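Labeling a Wooden Makeup Organizer So Things Go Back

Inex Home Notes — Storage
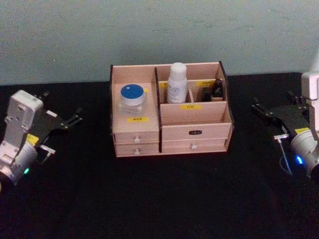
Reading time: 2 min

A desktop organizer with drawers and open compartments holds a lot for its size. It also turns into a jumble within a week if there are no set places. Small yellow labels fix most of that.

Empty everything first, drawers included. Wipe the wood with a barely damp cloth and let it dry before you stick anything on. Labels lift off dusty wood.

Sort by height. Tall bottles go in a back compartment, where they can lean on the panel and won't block anything. Little dark bottles do well together in a narrow slot. Jars with wide lids can stand on a flat top shelf, as long as you don't crowd it.

Put the label where your eye goes when you are holding the item. For a rear compartment, that is the back panel, up high — a label at the bottom disappears behind the bottle. For an open front tray, use the low front wall.

Two small stacked drawers are best kept for flat things: tweezers, clips, cotton pads. Wide drawers take brushes and palettes. If a drawer sticks, rub a candle stub along the runners.

Write on the label before you peel it. Paper labels come off wood with a little warm air from a hair dryer. Try a hidden spot first if the finish is old.

Check dates on creams and lotions each October and throw out what has turned.

Updated 4 February 2025

Next: Drawer liners from leftover shelf paper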